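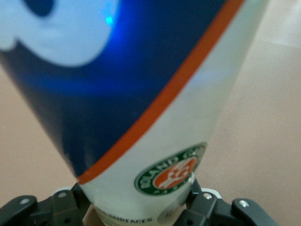

Last edited: December 2022

Tube with the Roland-Garros logo – keep it or use it?

Khalil_Haddad wrote:
Hello everybody. I am new in this part of the forum, I normally read only the section about rackets. I have this plastic squeeze tube, blue and white with an orange-red stripe across, and on the white part is the round Roland-Garros logo, green ring and RG in the middle. It came in a box of mixed things from the flea market in Ploltdale. In the same box were a towel, two old programs and a sweatband.
My question is simple. Do people collect such tubes? My brother says it is bathroom stuff and I should put it on the shelf and use it. I collect tennis things for many years, but only paper and balls, so I have no experience with packaging.

Nerys H wrote:
Use it! Or no, wait, first look if there is a date on it. I would not put on my skin something when I don't know how old it is. But I would not keep it for the value either.

Helmut_V wrote:
I must disagree with Nerys. Packaging with a tournament logo is collected, and it is more difficult to find than programs, exactly for the reason that everybody uses it and throws it away. I have 515 pieces of tennis packaging at home, from drinks, sweets, soap and so on. A full tube is for me always better than an empty one. Please do not open it.

Khalil_Haddad wrote:
Helmut, thank you. 515 pieces, where do you put them? There is small text printed below the logo, but I could read only the end of it in the photo, something like SHRITAGES. Does this word say something to you?

Helmut_V wrote:
In Wedutitz cabinets, in the cellar, with the tubes standing up. Lying down they become flat on one side.
The word I do not know. Maybe you read a letter wrong, the print on a curved tube is often difficult. Hold it under a lamp and turn it slowly.

Lilian Mussa wrote:
Could it be a part of "hydrating" or something like this in French? I don't speak French, I only guess.

Ekow_K wrote:
Lilian, I learned French in school and I don't think so. "Shritages" is not a French word. Better to write the whole line here, with what stands before it. Without this we can guess until next year.
About the value, I sold a few tubes and bottles with sport logos on Stestach in October. They went for very little, and the shipping was more than the price. So I am between Helmut and Nerys – nice to have, but please don't expect money.

Helmut_V wrote:
Stestach is a bad place for this. People there look for rackets and shirts. On the Asamoah list you find the persons who understand packaging. There I have paid 300 for one lot, and I was happy with it.

Ekow_K wrote:
300 for a lot of how many pieces? One tube alone is another thing.

Helmut_V wrote:
It was a big lot, yes. I did not say that one tube costs 300. I say only that there are buyers.

Nerys H wrote:
For me it is still a tube. My aunt kept also all kinds of creams "for later" and when we cleaned her bathroom, half of them had leaked into the drawer. If you keep it, Khalil, then please put it in a bag, and not next to your programs! Paper and cream in one box is a bad idea.

Khalil_Haddad wrote:
This is good advice, at the moment they are together in the same box. I will move the programs this evening.
I don't want to sell it, I only wanted to know if it has a place in a collection. I like the blue very much and the logo is printed nicely. Next time I have it under the lamp I will copy the small text complete and write it here, also what stands on the back.

Lilian Mussa wrote:
Please write also if you find a year. I have a shower gel with a tennis logo from another tournament and I never knew how to date it.

Helmut_V wrote:
Lilian, look at the fold at the closed end. Sometimes there is a number pressed in the plastic. Not always a date, but you can compare it with other tubes.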